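Home | Features | Food | Houses | Garden | Back issues | Subscribe

The long return of flowered walls

My landlady in Brolside had a rule that no picture could be hung in the back bedroom. The paper there was older than her marriage, and she did not want a nail through it. It had brown pears on it and some kind of bird, and in the corner by the window the bird had lost its head where two strips did not meet. I slept in this room for two winters when I first came to the country. I did not like the paper at all, and I still remember every part of it.

I thought of these pears often while I was visiting shops and houses for this article. For a long time the walls I saw in my friends' flats were white, or a white with a name. Now there are ribbons, bows and roses again, and the people who choose them are often younger than me.

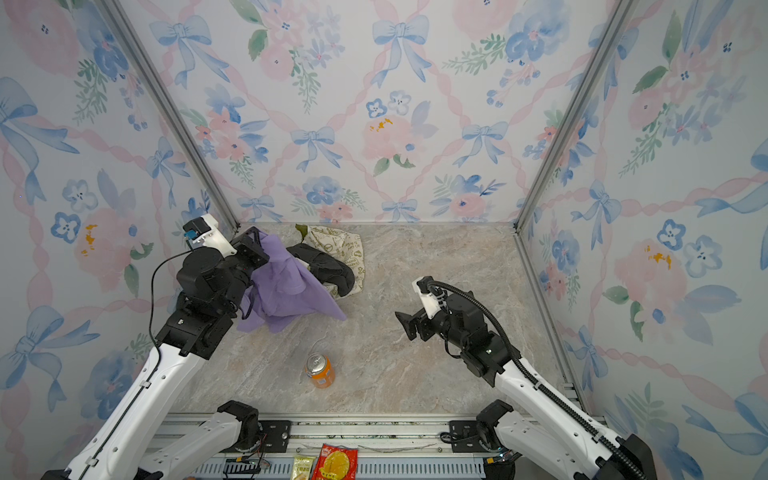

Words by our homes writer, Arkport

In Arkport the change is easy to see from the street. The decorating shop by the ferry steps used to keep its pattern books under the counter, and one had to ask for them. Since July they lie open on a long table at the front, and on a wet afternoon there is a queue for the chairs. I asked which patterns go out most. Small flowers, I was told, and anything with a ribbon in it. Stripes are for hallways. Big leaves, which everybody wanted a few years ago, now come back in half rolls from people who bought too much.

The ribbon is an old idea. A plain field of flowers looks like spots when you stand far from it, so the designers put a line through it to lead the eye, and very often they let the line cross itself and make diamonds. Inside each diamond they could place a rose or a small bunch, and the printer could repeat this as long as the paper lasted. My grandmother's kitchen had such a diamond in green string. As a child I used to climb it with two fingers, from the floor to the shelf with the salt.

What is different now is the colour. The old papers I have seen are strong, with dark leaves and a red which is nearly brown. The new ones are pale, as if painted with much water, and the white between the flowers does a great part of the work. In a north room this is kind. In a room with strong sun it can become nearly nothing by midday, and I met one couple who had papered their whole sitting room and then asked each other where the pattern went.

The Wieser works, up the valley from Arkport, has printed wallpaper for longer than anybody there could tell me exactly. In the order book from last spring I was shown one line, for 3,342 rolls of a single rose pattern. The foreman turned the page quickly, I think he was a little proud and did not want me to see it. They keep 44 of the old wooden blocks on a shelf above the office door. The blocks are not used any more, but they are dusted, and one of them smells still of linseed oil.

I asked at Wieser what customers complain about. It is always the matching. A pattern with a diamond in it must meet at every seam, and if the first strip leans, all the others lean with it, and by the time you reach the door the roses are walking downhill. They advise to draw a line with a plumb bob before anything is cut. They also advise to begin behind the door, where a mistake can live in peace. 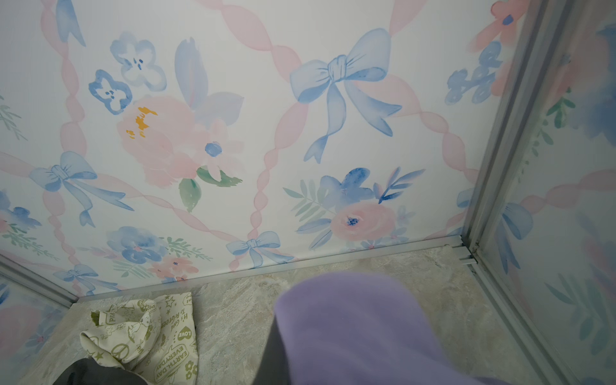
What to put under it

The floor is the harder question. A flowered wall asks for something quiet below it, and for many years the answer was a plain carpet, usually beige. In the houses I visited this time I found boards, cork, one very brave red lino, and a great deal of stone or something printed to look like it.

Stone and flowers are an older pair than I believed. In Vedenel, where my mother's family comes from, the good room had always a stone floor and a papered wall, and the two were never meant to match. The stone came from the hill and the paper came by train. My aunt washed the first every morning and was forbidden to touch the second with even a dry cloth.

The modern marble patterns are softer than that floor was. There is some grey in them and often some sand colour, which helps, as pure grey beside pink can look cold in the evening. Take a sample home and leave it on the ground for a few days. Look at it at eight in the morning and again when the lamps are on. 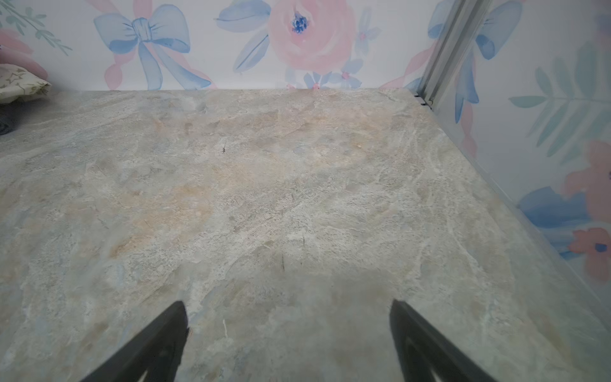 Marble pattern in pale grey and blue, with patches of tan.

The price must also be mentioned. A good printed paper now costs more for one wall than I paid for all the furniture in my first flat. Several people told me they had papered only a chimney breast, or the inside of a cupboard. One family did the smallest room in the house, the one with the toilet, and had enough left to line 2 drawers. I found this the nicest room of all that I saw - you sit down and the garden is all around you.

Before I finished I wrote to Brolside to ask about the pears. The house was sold, and the new owners answered me very politely. They took the paper down in the first month. Under it was another one, with blue stripes, and under this a layer of newspaper full of advertisements for coal. They kept the newspaper.

Shared 100 times

Contact the editors | Copyright the magazine and its contributors | Back to top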